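Jarman — Guide de pose, papiers peints et sols souples
Section 3. Raccorder un papier à grand motif dans un petit volume

Cette section concerne les niches, alcôves et cabines habillées de papier peint, avec un sol souple imitation pierre. Elle remplace la notice Prudari fournie avec les rouleaux, dont les temps de séchage nous paraissent optimistes et que nous n'avons jamais réussi à reproduire.

3.1 Avant de commencer

1. Vérifiez que tous les rouleaux portent le même numéro de bain. Le vendeur vous dira que l'écart ne se voit pas. Il se voit.
2. Mesurez la hauteur en trois points de chaque paroi et retenez la plus grande.
3. Repérez la hauteur du raccord sur l'étiquette, puis contrôlez-la au mètre sur le papier déroulé. Sur les références à vases et rosiers, nous avons déjà relevé un écart de 3 mm avec la valeur imprimée.
4. Laissez les rouleaux ouverts dans la pièce pendant une nuit.

Note : l'application Curkodel calcule le nombre de lés à partir d'une photo de la pièce. Les résultats sont corrects sur un mur plein. Dans une niche, refaites le calcul à la main.

3.2 Pose des lés

1. Tracez un aplomb à 30 cm de l'angle le plus visible, et non dans l'angle lui-même.
2. Encollez le mur ou le papier selon le pictogramme de l'étiquette. La colle dite universelle Skulance convient aux intissés ; pour le reste, faites un essai sur une chute.
3. Posez le premier lé, débord de 5 cm en haut et en bas. Maroufler du centre vers les bords, sans appuyer sur les joints.
4. Alignez le deuxième lé sur le motif à hauteur des yeux. S'il faut tricher, trichez près du plafond.
5. Dans les angles rentrants, coupez le lé et faites-le tourner de 1 cm. Un lé plié entier finit par se décoller, quoi qu'en dise l'emballage.

Attention : coupez le courant avant de découper autour d'une prise. Un interrupteur éteint n'est pas une protection.

3.3 Sol et finition

Le sol se pose après les murs. Balayez, aspirez, puis passez la main à plat : un grain de plâtre marquera sous un revêtement mince. Découpez large, laissez reposer, arasez ensuite à la règle métallique. Avec un décor marbré, évitez les raccords au milieu du passage — les veines ne se prolongent presque jamais d'une lame à l'autre.

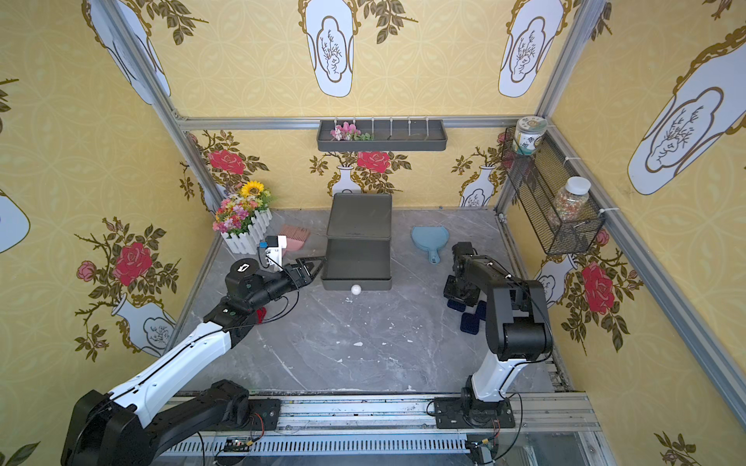

Fig. 3 — Papier jaune à entrelacs, vases blancs et rosiers, avec sol gris à veines blanches.

Le choix des couleurs reste votre affaire. Un fond clair pardonne davantage les joints qu'un fond sombre.

3.4 Contrôle

1. Éclairez les parois de biais avec une lampe. Une bulle encore présente au bout de 21 heures se perce au cutter, puis se recolle à la seringue.
2. Essuyez les traces de colle à l'éponge humide, sans frotter le motif.
3. Conservez une chute de chaque rouleau et l'étiquette du bain.

Révision du mardi 10 janvier. Remarques sur cette section : Dexter Lumbao, service notices.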